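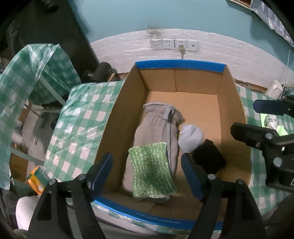
Chapter 7
Keeping the People You Hire

Employee turnover is the rate at which workers leave an organization and have to be replaced. It is usually stated as a percentage for one year, and most managers meet it first as a number on a report. The work behind that number is more ordinary. A job has to be posted, applications read, interviews held, and a new person trained, and during all of that time somebody else covers the shifts. Take a small seller of household textiles. A few soft things in an open cardboard box, one of them a long taupe-gray piece with rows of puckered stitching near one end, make up a simple order to look at. A packer still has to learn which items go together, how they should be folded, and what to do when one is out of stock. A packer who leaves after five weeks takes that knowledge along, and the firm pays to teach it again.

7.1 Measuring turnover

The basic formula divides the number of people who left during a period by the average number employed in that period. Berkico, a mail-order firm, had an average of 131 employees last year, and 35 of them left. Its turnover rate was 35 divided by 131, or 26.7 percent.

The figure needs to be broken down before it is of much use. Voluntary turnover covers people who resign. Involuntary turnover covers layoffs and dismissals. Retirements are counted separately in many firms, and seasonal workers hired for December are often left out altogether. Two companies with the same overall rate may have very different problems, and a company that changes its way of counting from one year to the next can't compare the results.

Averages also hide where the losses occur. At Berkico most of the departures came from the packing floor, while the buying office lost two people. A single rate for the whole firm would suggest that everyone was a little restless.

7.2 What it costs

Direct costs are the easiest to find because they appear on invoices and payrolls: advertising, agency fees, background checks, overtime for those who cover the gap. Clirketti, a regional cleaning contractor, spends $1,000 on these items each time it fills a position. If it fills 71 positions in a year, the direct cost is $71,000.

Indirect costs are harder to pin down. New workers are slower and make more mistakes. Supervisors spend time on training that they would otherwise spend on scheduling or customers. Coworkers who have watched several people leave may begin looking for other jobs themselves.

7.3 Why people leave

Pay matters, especially where a similar job is available nearby at a higher wage. Surveys and exit interviews also bring up unpredictable hours, poor relations with a direct supervisor, and a lack of any next step. Exit interviews should be read with some care. A person who needs a reference may give a polite reason and keep the real one private.

The case at the end of this chapter follows Dumovach, a furniture maker that raised wages in its Rocha plant and saw little change in resignations until it also began posting shifts two weeks ahead. Keep the formula from Section 7.1 at hand as you read it.

Key terms: turnover rate, voluntary turnover, involuntary turnover, direct cost, indirect cost, exit interview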